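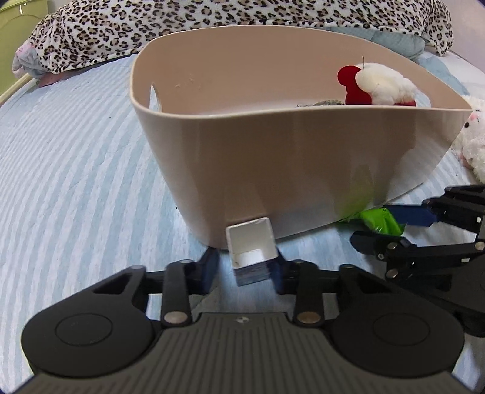 Shared laundry room: may a landlord restrict hours after the tenancy has begun?

Posted by Puvuvura

I rent a flat in a building of 13 units managed by Jeltent. My tenancy agreement states that tenants have "use of the laundry room in the basement" and gives no hours. In February a notice was put up limiting use to between 8 a.m. and 5 p.m. I work during those hours. I have written to the managing agent twice and received only an acknowledgement. Is the notice binding, and to whom should I write next?

Tadhg Ó Flaithearta

The starting point is the wording of your agreement. Many agreements contain a clause allowing the landlord to make reasonable regulations for the shared parts of the building. Please check the schedules at the back as well as the main text. Where such a clause exists, a limit on hours may be permitted, although one that prevents a working tenant from using the room at all is open to challenge.

Where there is no such clause, the position is more favourable to you. A notice on a wall does not ordinarily alter a signed agreement. I would suggest a letter addressed to the landlord by name, with a copy to the agent, quoting the clause in full and proposing later hours — 9 p.m. is commonly accepted. Allow 20 working days for a reply and keep a copy. If none arrives, the agent's formal complaints procedure is the proper next step.

Rawat

Ours did the same on account of noise. The tenants signed a joint letter and the hours were extended.

Uter

I agree with the first reply, save that the landlord's address should be confirmed before posting. Tenants are generally entitled to request it in writing.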